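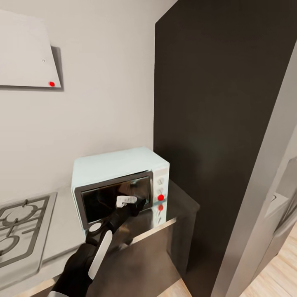
# Junior pennants - walking with the kids, yes or no?

**fairwaymum_benstead** wrote:

Hello all, long post coming so put the kettle on. My daughter is in her second season of junior pennants at Benstead and the club has just sent around the new conditions for June. The big change is that parents can't walk the fairways any more. We're to stay on the cart paths, 30 metres back from any player, and no talking to your own child between the first tee and the last green unless it's a medical thing or the weather turns.

I've gone back and forth on it all week. She's eleven, and part of what we both love is the walk. We don't talk swing (I wouldn't know where to start), we talk about the magpies and what's for tea. But I was also there for the Trokness away match, and anybody who was behind the 4th green that morning will know why the rule came in. So I'm torn, and I'd love to hear how other clubs handle it.

---

**dagdag_dave** wrote:

We've had the same rule at Dagdag for two seasons and I'd never go back. My lad was a shocker for looking over at me after every putt. Made it, look at Dad. Missed it, look at Dad. I honestly thought I had a good poker face but my wife tells me I look like I've swallowed a wasp. Once I was over on the path he started looking at his playing partners instead, and now he has three good mates out of it, which is worth more to me than his handicap.

Give it a month. The first round is horrible and then you discover you can bring a thermos.

---

**Divina Dimaculangan** wrote:

I'll disagree with Dave, in a friendly way I hope! I think it depends a great deal on the child. My youngest is nine and quite anxious, and the first time she played under a rule like this she took eleven on a par three and had no one to stand beside her while she got her breath back. The other girls were kind, but they're nine as well. She finished the round, and then she told me in the car that she'd like to try netball.

She did come back to golf, I should say, but it took the whole winter. I'd like to see the rule start at twelve and let the little ones have a grown-up with them, even if it isn't their own.

---

**oldmarker** wrote:

Divina, that last bit is what we used to do. When I was scoring for juniors each group had a walking marker, always somebody else's parent, and you were allowed to say "bad luck, have a drink of water" and very little else. Worked a treat. It fell over because we couldn't get enough markers, and the people complaining loudest about being kept away from their own child were never keen to walk with anyone else's.

---

**fairwaymum_benstead** wrote:

Ooh, I'd put my hand up for that, oldmarker. Do you remember whether you needed any training, or did they just hand you a pencil?

---

**oldmarker** wrote:

A pencil and a talk in the car park. Four minutes if it was raining.

---

**Remedios Ambrosio** wrote:

I coach a few of the Trokness juniors, so I'll tread carefully about that morning, except to say that the boy involved is fine and still playing, and he has asked people to stop bringing it up with him.

On the rule itself, I'm closer to Dave. In lessons I can usually pick which kids have a parent close by on match days, as they finish the swing and turn around before the ball has landed. They're lovely kids and lovely parents, most of them. I do take Divina's point about the under-tens, though, and I don't think thirty metres is a magic number. On our back nine the path runs so far from the 14th that you'd need binoculars to see your child at all.

If you want the marker idea looked at, write to the district before the June round. One letter from a club gets read sooner than a dozen from parents.

---

**zarnus_lefty** wrote:

Sorry, I can't agree with any of it. I drive two hours each way for these matches and pay the same green fee for my son as everybody else, and I'm to be parked on a path like a wheelie bin? He's fourteen and he likes having me there. Punish the parent who misbehaved and leave the rest of us be.

---

**dagdag_dave** wrote:

Fair enough lefty, it's a long drive and I'd be cranky too. But who does the punishing? At our place it was always some poor seventeen-year-old from the pro shop being sent out to have a word with a man twice his size. A rule for everybody at least spares him that.

---

**zarnus_lefty** wrote:

Then send someone bigger. I'll still be writing in, just with a different letter to yours.

---

**fairwaymum_benstead** wrote:

Thank you all, even the cranky ones (said with love, lefty - come and find me at the Zarnus match and I'll shout you a sausage roll). I've asked our junior captain if we can put the marker idea in for the under-twelves, and she's happy to sign a letter if I write it. I asked my daughter what she thought too, which I probably should have done first. She said the path is fine but could I please stop waving.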